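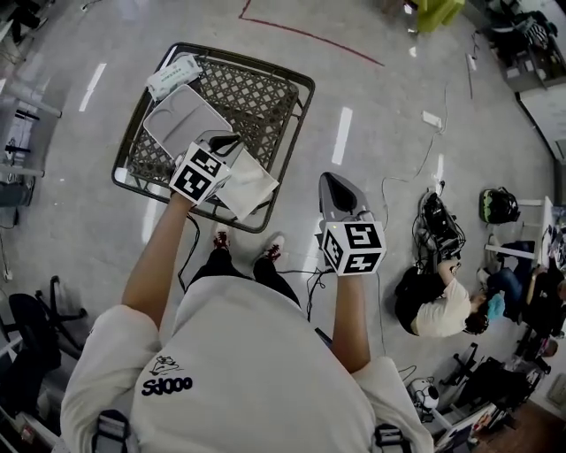
The ferry to Trarnavwood had stopped running in October, so Lena Duda took the post boat, which cost less and left earlier. She had one bag and her aunt's keys. The man who ran the boat asked if she was the niece and she said yes.

"Keith Ormsby's been feeding the dog," he said.

"I didn't know there was a dog."

"Well," he said, and went to see to the ropes.

It took an hour to cross. She sat inside by the window with a sack of letters and a new toilet still in its box. There was one other passenger, a girl with a cello case who slept the whole way with her mouth open.

Her aunt had moved to the island before Lena was born and had come back to Trerkthorpe twice, both times for funerals. She sent a card each Christmas with a five pound note in it, even after Lena was grown up and working. The cards said the same thing every year, that the weather had been bad and the hens were well. Lena had written back until she was sixteen or so. Then she had stopped, without deciding to.

The house was up a track behind the chapel. It was smaller than in the solicitor's photograph and the door stuck. Inside it smelled of paraffin and apples. Someone had washed up and left the cups upside down on a tea towel, and there was half a bag of coal by the stove. She lit it on the third try.

The dog turned up at four o'clock with Keith Ormsby behind it. It was an old brown dog with a white chin, and it walked past her and lay down under the table.

"That's Umik," Keith said. He was a tall man in a waxed coat and he stayed on the step. "She doesn't do much. She has the tins from the shop, the green ones, not the blue. I've put it on your aunt's account."

"There's an account?"

"They'll want to talk to you about that."

She asked him in for tea and he said he wouldn't, then did. He sat in the chair nearest the door with his coat on. He told her which windows leaked. He told her that the hens had gone to the Saarela farm in the summer, when her aunt couldn't get down the steps any more, and that she could have them back if she was stopping.

"I'm not stopping," Lena said. "I've got until Thomas at work wants me back. I'm only here to sort it out and get it on the market."

"Right," said Keith. He drank his tea. "It'll want a new roof."

After he had gone she went through the desk. She had expected a mess and it was all in order, with the bills in one drawer and the seed packets in another. In the bottom drawer was a savings book from a building society in Trerkthorpe. The last entry was dated 07/05/2014 and showed a balance of 1127 pounds. Nothing had gone in or come out after that. Under it there was an envelope with Lena's name on the front, and inside the envelope were her own letters, the ones she had sent as a child, with the corners gone soft.

She read them at the table. They were not interesting. She had written about a swimming badge and a boy called Ian who had broken his collarbone. In one she had asked what the hens were called, and underneath, in pencil, her aunt had written a list of names. Lena couldn't remember ever being told them. Perhaps the list had been meant for the reply and had got left off. Perhaps it had gone in, and Lena had been too busy with Ian's collarbone.

She slept in the small room because the bed in the big one was stripped. The wind got up in the night and something on the roof knocked, stopped, and knocked again. At some point the dog came in and stood by the bed, breathing. Lena told her to lie down and she did.

In the morning she walked to the shop. The woman behind the counter had the account ready on a sheet of lined paper. It came to 33 pounds, mostly dog food and stamps.

"Stamps?" said Lena.

"She always bought them. I don't know that she posted much." The woman put the money in the till. "You're selling up, Keith says."

"That's the plan."

"The last one went to a couple from away and they were here eight weeks. It was the quiet that did it. You'd think they'd have noticed it was quiet." She pushed the receipt across. "Green ones for the dog?"

Lena bought six green tins, bread, matches and a packet of bacon. On the way back she took the lower path by mistake and came out at the Saarela farm. A boy was throwing grain over a wall. She stood and watched the hens run at it, brown ones and a speckled one with a bad leg.

"Are some of those my aunt's?" she asked.

"Those three," said the boy, pointing. "And the limping one."

"Do you know what they're called?"

He looked at her as if it might be a trick. "They're hens," he said.

She had the list in her coat pocket. She hadn't meant to bring it. She knew these couldn't be the same birds – it was more than twenty years since the letter – but she read it over anyway, holding the paper flat against the wall so the wind wouldn't have it. Then she asked him if his mother was in.

His mother was in. There was coffee, and a long talk about foxes and the price of wire, and an offer of a run that only wanted mending down one side. Lena said again that she wasn't stopping. Mrs Saarela said of course, and that the run would fit on the back of the quad bike, and would after dinner suit.

Keith was on the track when she got home, looking up at the roof with his hands in his pockets.

"I could get you a man for that," he said. "He'd want 500 up front."

Lena put the shopping down on the step. The door had stuck again and she had to use her shoulder.

"What's he like with hen houses?" she said.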